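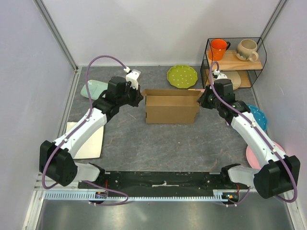 Which pressing of the second Maltard album should I get?

Climix
Been looking for the second Maltard record on vinyl for ages. There's the original and then the Jarman reissue, which is a double LP with the demos on it. Original goes for $122 where I am, reissue is 55. I mostly listen loud, on a cheap turntable. Is the old one worth it or am I paying for the sleeve?

Ustis
Get the Jarman one. Drums are way clearer and side two doesn't get that fuzzy sound near the end. The original is a quiet cut, you'd be turning it up and hearing every pop. Demos are rough but there's 13 of them and a couple are better than the album versions imo. Check the seams on the sleeve before you pay – mine was split at the bottom.

deadwax_dan
original all the way. reissue is too loud, no bass

lowtuned
Own both. Dan's right that the bass is thinner, but on a cheap table I dont think you'd notice. Wouldn't pay 122 unless it's really clean and has the lyric insert, alot of them are missing it. Also the reissue has track 2 faded out early for some reason. Bugs me every time.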